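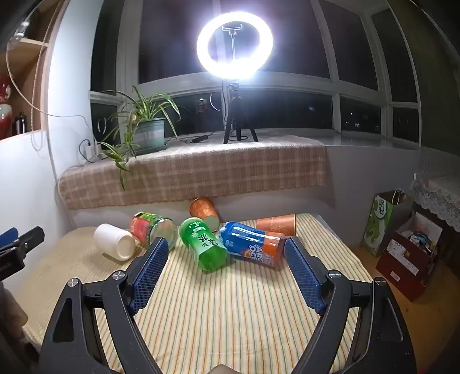

*Boiko*

# Tollard table set: cups and bottles

These are notes on a small collection of pictures about clearing and setting a table. The objects are usual ones from a home: cups, drink bottles, a jar. They were bought or found in Jovport, and I did not wash off any labels.

## What is on the table

- one white cup
- two copper-orange cups
- one clear plastic jar with a red and green label
- one translucent green bottle with large black Chinese characters
- one bottle in blue and orange

At the start of a round all six lie on their sides on the striped cloth. A round is finished when each one stands on its base.

## Contents

| Part | Pictures |
|---|---|
| cups and bottles | 1,098 |
| plates | 329 |

There are 16 rounds with the cups and bottles. One round takes roughly 30 seconds.

## Please note

- The copper-orange cups have the same name in the list (`cup_copper`). I did not find a good way to tell them apart.
- The jar is listed as `jar`, but in the older Combridge list it was `bottle_small`. Both names are still accepted.
- Label text is not transcribed. If you can read the green bottle well, a correction is welcome.
- The cloth moves a little between rounds, so please do not use the stripes for measuring.

The plates part will get its own file in August.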